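I started learning to bind books the November before last, and I'm still slow at it. People who see the shelf in my hallway sometimes ask how it began, so I'm writing it down while I remember the order of things.

My aunt left me a run of a small quarterly called Guton. It was a magazine for people who grew vegetables in short seasons, and it was printed on paper that was cheap even then. She had kept them in a cardboard box under the stairs, and the staples had rusted through on most of them. The middle pages fell out if you picked one up by the cover. I wanted to read them, and I didn't want to finish them off by reading them.

I asked at the library and was given the phone number of Heiðrún Hafstein, who taught evening classes above a bicycle shop. She told me to come with one magazine, a bone folder, and an old towel. I didn't own a bone folder. I brought a butter knife, and she let me use it for the whole first session before she sold me a folder out of her drawer.

The first thing she had me do was take the staples out. You bend the legs up from the inside with a thin blade, then pull from the outside of the fold. If they're rusted they snap, and you pick out the pieces with tweezers. It took me most of an hour for the one issue. Where the rust had spread into the paper there was a brown hole the size of a peppercorn on every sheet, and I asked if I should cut those parts away. She said to leave them and put a strip of thin Japanese paper over the worst ones, on the inside of the fold where the thread would pull.

The paste was wheat starch cooked in a pan. I had expected something out of a bottle. It has to be stirred the entire time, and it goes from milk to glue in a few seconds. You push it through a strainer afterward. I've since tried the kind you mix cold from a packet and I don't like it as much. It dries with a shine.

After the repairs came pressing. The sheets went between blotters and boards with weights on top, and I had to leave them there until the next class. At home I use two breadboards and a cast iron pan.

Sewing was the part I thought I'd be bad at and wasn't. Each issue becomes one section, and you sew through the fold onto linen tapes, then link it to the section beneath with a small knot called a kettle stitch. Heiðrún had me practice on blank paper until the spine stopped leaning. My first dummy book leaned so far that it wouldn't stand up. I use it for shopping lists.

What I didn't know, and what I spent the most time on, was how to decide what goes in a volume. I had assumed you put four issues together because there are four in a year. But Guton had skipped issues, and one year it had brought out a double number, and somebody at the printer had numbered two different issues the same. The covers said one thing and the mastheads said another. I spent several evenings at the kitchen table with them spread out, trying to work out which to believe. 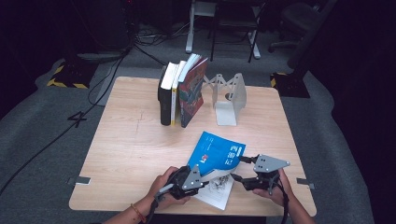
Vol. 14, No. 2

A line like that is printed at the foot of the masthead, in small type, and in the end that's what I went by. The cover numbers were put on by whoever drew the cover. The masthead was set by the same person for most of the run, and the page numbers follow on correctly from one issue to the next if you go by the masthead. They don't if you go by the covers. Continuous page numbering is a gift to a binder. If an issue ends on 50 and the next one starts on 51, they belong side by side, whatever is written on the front.

Once I had the order I made a list in pencil and stuck it inside the cupboard door. I wrote the gaps on it too. There are still three I haven't found. I check the secondhand sites now and then, and I once bought a lot of old gardening papers from a seller three states away because one corner in the photo looked familiar. It was a seed catalog. It's a decent seed catalog and I kept it.

Then there was the question of the covers. The usual practice at one time was to throw the paper covers away when you bound a periodical, along with the advertising pages. I've handled library sets done like that, and they look tidy, but you lose a lot. The ads in Guton are some of the best reading in it. There is a full page in one issue for a cold frame you assembled yourself, with a letter from a satisfied customer that runs to four paragraphs and mentions the frame only at the end. I bound everything in, covers and all, in the order it came. The volumes are thicker than they need to be, and they don't close quite flat.

For the boards I use a gray millboard from a supplier called Cetudard. They sell it in large sheets and charge a lot for shipping, so I order with Kulap Wongsuwan from the same class and we split it. She binds cookbooks, mostly other people's, and is far neater than I am. She cuts my boards as well as hers because she has a proper board cutter and I have a craft knife and a steel ruler. I pay her in paste, which she hates making.

The cloth was harder to settle on. I wanted all the volumes to match, and I didn't know how many there would be once the gaps were filled. I bought a roll of dark green Rizzi cloth that was being sold off cheap. It's paper-backed, so the glue doesn't come through, and it takes a crease well at the joint. I've used a little more than half of it. If the missing issues turn up and the roll is finished by then, the last volume will have to be some other green.

Mistakes so far, in case they're useful to anyone doing the same:

- I trimmed the edges of the first volume to make them even and cut into a line of text on the last page of one issue. I haven't trimmed since.
- I glued a case on upside down. The book was fine, but I had to cut it off and make another.
- I used too much paste on the endpapers and didn't put waxed paper behind them, and the damp went through into the first several leaves. They cockled, and they've stayed cockled.
- I lettered one spine before checking it against the list, so there is a volume on my shelf with the wrong year on it. I've left it.

The lettering is done with a small set of brass type and a handle, heated on the stove. You test the heat on a damp sponge and listen for the hiss. I bought the set used from a man who was closing his shop, Zirari, where he had done mostly diaries and wedding albums. It has no letter Q and two of the fives are worn. I can only do short titles, so the spines have the name, the volume number, and nothing else.

It costs more than I'd have guessed when I began. I once added up what I'd spent on tools and materials in the first year and stopped when I passed 200 dollars, with the thread and the cloth still to go. Some of that was on things I didn't need. I've never used the corner rounder. If I were starting over I would buy the folder, a good needle, a cake of beeswax, linen thread, and a brush, and borrow the rest until I knew I wanted to carry on.

I do read them now, which was the purpose. They open well enough on the table, and I can look things up by page from the yearly index, where there is one. My aunt had penciled notes in the margins about her own beds, mainly dates of last frost and complaints about leeks. I followed her instructions for storing carrots in sand over the winter and they kept until the end of February, though the ones at the bottom of the crate had gone soft.

I've got the next four issues pulled and mended and they're under the breadboards now. The one on top had a torn fold from head to tail, and I had to guard the whole length of it. I'd like to have them sewn before the garden needs me outside every evening.

If you have any loose numbers of Guton, in whatever condition, please write to me. I don't mind missing covers, and I'm happy to pay the postage.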